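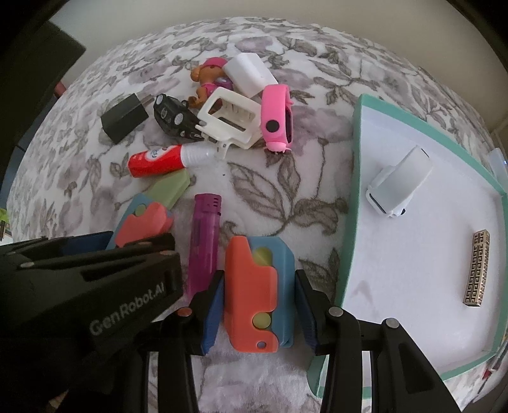 Search this site Search

Bedspreads, Trays and Other People's Clutter

Hello again! I promised a gallery from the tidying-up study ages ago, and I've finally sat down with a pot of tea and sorted through the folders. If you've come from the Niltinthorpe talk in January, you'll know the gist. If you haven't, it's a fairly simple idea that has swallowed most of my year.

We wanted to know whether a robot learns to pick things up better from lots of demonstrations in one place or from fewer in each of lots of places. So we stopped collecting everything on our nice grey lab bench and took the hand-held grippers into people's homes instead. You squeeze, you pick the thing up, you put it in the tray, and the camera on the gripper records the lot. No robot arm to lug up anyone's stairs (my back is very grateful). The arm only comes into it later, back at Cliltberg, when the trained policy gets its turn.

We ended up with 4,000 demonstrations from 11 homes. Songül Dursun did the maths on how to split them up so the comparison was fair, and I did a lot of kneeling next to beds.

The small stuff

Folding toy knives, a lighter, a little figure in pink, a wall charger. I love this sort of mix because the shapes have nothing in common, and the gripper has to come in at a different angle for nearly every one. The toy knife is my favourite: two layers of coloured plastic, and you really do need to think about which way round to take it. Kaan Tatlı always goes for the flat faces. I go for whatever's nearest, and you can see the difference in our grasp data, which Songül finds either useful or maddening depending on the hour.

The patterned bedspread was a proper test too. Grey leaves and mauve flowers everywhere, so a policy that has only ever met a plain bench gets terribly muddled about where the object stops and the background starts. We had a long argument over whether to bring a plain sheet along to homes like this one. Perihan Coşkun said absolutely not, people have patterned bedding, leave it be, and she was right.

The loose hold

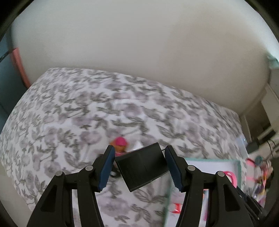
Black boxy things are a pain. Tilt one a little between the pads and a lot of its edges vanish against the gripper itself, so the model has to work out the pose from not very much. We kept plenty of tilted holds in the training set. Lorenz Egger wanted them filtered out as messy, so we trained it both ways and compared: the version with the messy ones left in dropped fewer objects. He bought the biscuits that week.

The result, for those who scrolled straight down

We ran 300 test pick-ups in a flat that none of the models had seen. The many-homes model beat the single-bench model comfortably, even when we gave the bench one more demonstrations to learn from. Adding another 100 demonstrations from a home we'd already visited hardly moved anything. A new home did far more for us, even a tiny one with terrible light.

Soft surfaces are still our weak spot. The arm presses down too far, the bedding bunches up and the tray slides off towards the pillows. Shiela Marquez is trying a gentler approach speed, and I'll put her pictures up once she's happy with them.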